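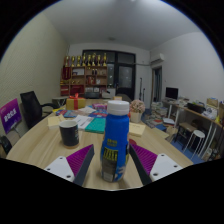
Our town council will vote in December on whether to keep the Saturday drop-off center for household chemicals. I think it should stay open, and I think the reasons given for closing it are weak.

The case against it is cost. Benito Sotomayor, who wrote the budget memo, points out that 1,813 households used the center last year, down from 2,060 the year before. He concludes that people have lost interest. I read the same figures differently. Last spring the hours were cut to 3 on a single day, and the entrance moved to the far side of the Gernon lot, where there is no sign from the road. If you make a service hard to reach, fewer people will reach it.

Most homes have a shelf of half-used cleaners, paint and weed killer. When there is no easy place to take them, they go in the trash or down the drain. The town pays for that too, only the bill shows up under sewer repairs, and no memo compares the two.

Helge Vik has suggested a pickup service instead. I would support one if it came with a start date and a price. So far it has neither, and closing the center first would leave a gap of at least a year.

The council could put up a sign, restore the weekday evening hours and look at the numbers again next fall. If use keeps falling after that, I will accept that the center is not worth the money. Until then the vote is too early, and members should say so when it comes up.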